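Print this page
E-mail this page

PRESS RELEASE
22 Jan 2023

Indar tray review finds little to support the "calmer mealtimes" claim

Indar, the household testing group, has published its review of small serving trays sold for family kitchens. It looked at trays from Ondine, Bunnag and Astine over 6 months and came away unconvinced by most of what is said about them.

The makers' leaflets promise that a tray of one's own will keep a child at the table and teach it to lay a place. Indar asked families to use the trays at breakfast and tea and to write down what happened. Of the 3926 meals recorded, very few lasted any longer than they had before. Children did carry their own spoons more often, though several parents said the same of an old dinner plate.

"I was told a raised rim would change our mornings," said Todor Milošević, who led the review. "It stops a spoon from sliding off. I have no quarrel with that, but it is a modest thing to print on a box."

The group was no kinder about decoration. A cartoon face or a friendly word on the base is pleasant enough, and it spends the meal under the cutlery. 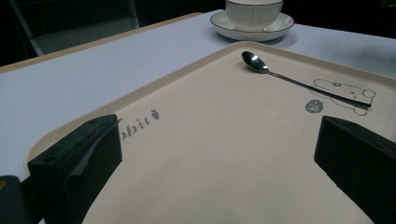 Pale colours also came in for comment. Scuffs show on a smooth cream surface, and two of the three makers give no advice on cleaning beyond "wipe with care". Indar has asked them what they mean by this. Bunnag has replied; its answer repeated the leaflet.

A second round of tests, with four more trays, is planned for July. Families wishing to take part may write to Indar. No trays will be given away.

Print this page
E-mail this page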